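I have finally done the plastic bags! All of them, the whole rustling avalanche that used to slide out whenever I opened the door under the sink, and I am so pleased with myself that I've come straight here to write it down at 8 in the evening with my tea going cold.

It started in May when I moved to the new flat and everything came wrapped in something. Bags round the lampshades, bags round the shoes, great sheets of film round the mattress. I kept the lot, of course, because my gran kept hers and I can't throw away a decent bag. By the time I'd emptied the last of the Pustovwood boxes I must have had 100 of the things, and that was before you got to the ones with other bags stuffed inside them.

So I tipped everything out on the floor and made two heaps. Soft white bags in one, the thin crackly stuff in the other. If it had a hole in the bottom it went straight in the recycling sack for the collection point at Trivden (they take the stretchy kind, hurrah). The sorting was oddly lovely. I had the radio on and the window open, and I found a missing glove!

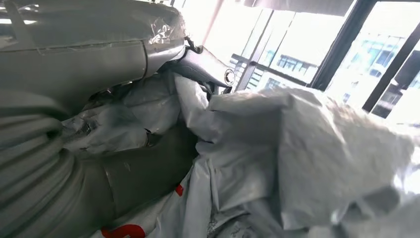

A big crumpled white one, with more plastic bunched up alongside.

Then came the folding, which I'd been looking forward to. Lay the bag flat, smooth the air out towards the handles, fold it lengthways until you have a strip as wide as 3 fingers, then turn the end over into a triangle and keep going until you run out of bag. Tuck the handles in. My first few were fat and wonky and sprang open again, but after that I got into the swing of it and they came out like little samosas – very satisfying to line up.

They live in an old Matoušek biscuit tin now, on the shelf by the back door. The big ones wouldn't go in, so I rolled those and put them in the drawer with the string. I've got two in my coat pocket as well and one in my bike basket.

Next up is the cupboard with the Flitero tubs in it. I have far more lids than tubs and I'd love to know how – if you've got a good way of storing lids, please tell me!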